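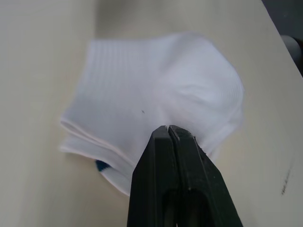
Wash room notebook, Setutstead
April 2024
Graying of white cotton knits, continued from the last book

Starting a new book because the old one got wet along the spine and the pages from the winter runs are sticking together. Numbering carries on from where it stopped, so the first load in here is load 2349. Anything earlier is in the green book, second shelf, inside a plastic bag. Please don't pull the pages apart.

The question is the same as before. White cotton knits that go through the town water come out dull after enough washes, and the ones we run on softened water don't, or do so much later. We want to know how much of that is the hardness, how much is the detergent, and how much is stuff moving from one item to another in the drum.

Setup

Two front loaders, A and B, same model, bought together. A is plumbed to the town line. B goes through the softener. Both were descaled before this series and the door seals wiped out. B's drain hose had a kink behind the cabinet, which may explain the long drain times noted at the end of the old book. Straightened it and tied it to the pipe bracket.

Detergent is Cemodier powder, the plain one with no brightener. It has to be that one. The version with brightener looks almost the same on the shelf and would make the readings useless, as the meter sees the blue glow as white. The open tub has tape on the lid. If there is no tape, check the side label before scooping.

Dose is 50 g per load, weighed in the small steel cup. Do not use the scoop that comes in the tub. I filled it ten times and weighed each one, and the spread was bad enough that I threw the scoop out.

Ballast is the old bed sheets, cut up and hemmed. New ballast pieces came from Habte and need five hot washes with no test pieces before they go in with anything. They still have finish on them. You can feel it, a bit waxy, and the first rinse foams.

Spin at 1000 rpm on both machines. B had been left on the higher setting by someone using it for towels. I don't think this affected any test loads, but I can't rule out the last one in the old book, so that one is marked doubtful.

What I did

Ran the first block on both machines at warm, then read the test swatches damp by mistake. Threw out those readings. Damp cotton reads darker and there is no good way to correct for it afterward. Dried everything flat on the racks overnight and read again in the morning, four layers thick over the white tile, three spots per swatch, turned a quarter between readings.

Reading order matters more than I expected. The meter drifts down over a long session. I now check it against the tile before and after every swatch and write both values in the margin. If they differ in the last digit, fine. If they differ by more than that, let it sit and start that swatch over.

Knits are harder to read than the woven cloth. Ribbed areas stretch over the opening and let the tile show through, and terry loops throw little shadows. Stick to flat, plain knit where there is any. For finished goods, read the same place every time and put a thread marker beside it, in undyed cotton. The red thread used last year bled.

Results so far

A is behind B already. The gap is small but it goes the same way on every swatch. Woven cloth shows less of a gap than knit. That fits the idea that scale and loose soil lodge in the knit, but I would like to see it with the ash test before saying so to anyone.

The swatches from A also feel stiffer. I know feel isn't data. Noting it anyway. A vinegar rinse on one spare swatch softened it right away and the rinse water fizzed slightly, so there is carbonate in there. The whiteness came back part of the way only. Whatever is left isn't scale.

Best guess for the rest is lint and soil coming off the ballast. The sheets in A are visibly grayer than those in B when folded side by side by the window. Next block will have A and B swap ballast. If the swatches in B start dropping, we have our answer on transfer.

Also tried one load in A with 2 doses of powder. Better reading than the single dose, too much foam, and residue in the drawer afterward. One load proves nothing. Put it down for repeats.

Problems

Softener ran out of salt partway through the block. The strip test still showed soft at the tap, so I think we caught it in time. Tank is full again. The strip check now goes on the start sheet for every B load, before the door is closed.

Lint filter on A had a hair tie and a good deal of fluff in it. Please keep outside laundry out of A and B. The old top loader works and is there for that.

The Grultadance sheet is out of date. It still lists the hot cycle for all loads and has the wrong column for dry weight. Use this book until it gets fixed. I'll copy the numbers across once the layout is settled.

To do

Swap ballast between A and B.
Repeat the double dose, at least three more loads.
Ash test on knit and woven from both machines.
Order softener salt and hardness strips.
Ask Habte if the ballast cloth can be had without finish.
Meter goes out for calibration in May, so finish the swap block before then.
Dry out the green book.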